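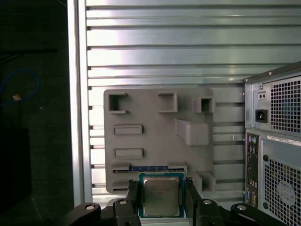
Kinwood Adjustable Treatment Table
Model 902
Supplied by Sturkport Clinical Equipment

The Kinwood 902 is a three-section treatment table for physical therapy, chiropractic and massage practices. It is intended for daily use in private clinics, outpatient departments and teaching rooms. The table is delivered assembled, with the face cushion and armrests packed separately.

Positioning

The head section can be raised or lowered with one hand while the other supports the patient's neck. A lever on either side of the frame releases the section, and it locks again when the lever is let go. The middle section can be raised to support the lower back. The leg section stays level in all positions.

Height is set by a foot bar that runs along both long sides of the table. Patients who have difficulty climbing onto a standard table should be seated at the lowest setting before the table is raised.

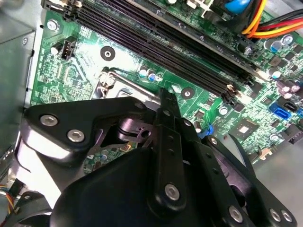 Upholstery and Care

The cushions are covered in a smooth vinyl that may be wiped down between appointments with a mild soap solution or a clinic disinfectant that contains no bleach. Paper roll can be fitted to the holder under the head section. Covers are available in slate, sand and dark green. Replacement covers may be ordered singly and fitted by clinic staff without tools.

Specifications

Sections: three
Width: 28 inches
Rated patient load: 228 kg
Table weight: 100 kg
Head section positions: 11
Power: standard wall outlet, cord supplied
Cover colors: slate, sand, dark green

Accessories

Rees bolster, full or half round
Rees face cushion, replacement
Plellow side rails, pair
Locking caster set
Paper roll holder, spare

The Plellow side rails fit tables delivered with the wide frame only. Customers who own an earlier Kinwood table should confirm the frame type before placing an order.

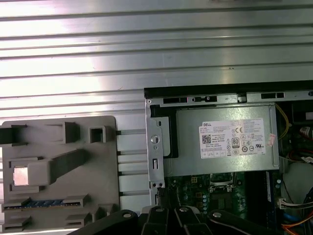

Delivery and Installation

Delivery is made to a ground-floor room. Delivery to upper floors can be arranged where the building has a suitable elevator. The customer is asked to clear a path to the treatment room and to have a wall outlet within reach of the table.

Warranty and Service

The frame and lifting motor are covered for five years, and the upholstery for two. Yearly inspection is recommended. Service requests are handled by Pouran Jalali, and questions about orders or clinic discounts should be sent to Kenza Kamel in the sales office. Please have the serial number ready. It is printed on a plate beneath the leg section.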